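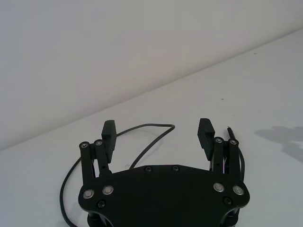

About Kuhlmann

Search this site Enter keywords Go

Kuhlmann is a small testing shop. We take everyday chores from homes and factory floors, set them up on a table, and find out whether a two-arm robot can do them well enough to be worth the money. Then we write up the result for the people who asked.

Abelardo Salinas started the company after years of running a packing line at Rollier, where he sat through a lot of sales demos. The demos went fine. The machines that arrived later often did not. He wanted a place where a buyer could bring the real job and get a straight answer before signing anything.

There are 19 of us now. Most came from repair, assembly or warehouse work, and a few from software. Everyone takes a turn at the bench.

What we test

Our list has 364 chores on it. Some are from the house: folding a towel, loading a dishwasher rack, putting a charger away in a drawer. Others are from the shop floor, such as driving a screw, sorting fasteners or plugging in a cable. Each chore gets up to 2000 tries, with the parts moved between tries.
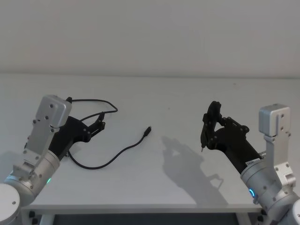 Cables are still hard. A box keeps its shape when you pick it up, but a cable bends somewhere else, and the plug ends up facing a new way. A person fixes that with a thumb and doesn't think about it. For a robot it can mean letting go and starting over. Screws are easier as long as the part is held still and the tool is already in the gripper. Picking the tool up in the first place takes longer than most customers expect.
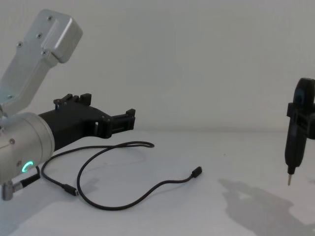 Cable and screwdriver work at the bench, one arm for each side of the table.

Can machines do these jobs yet?

Of the 364 chores, we would hand 22 to a robot today with no one standing by. Nearly all of those are shop-floor jobs with the same parts every time. Housework is further off. We retest the full list every December and change the number if it needs changing.

Who we work with

Droluser sends us assembly tasks from its lamp plant. Jiretti asks mostly about kitchens and laundry rooms. We don't sell robots and we don't take a commission from anyone who does.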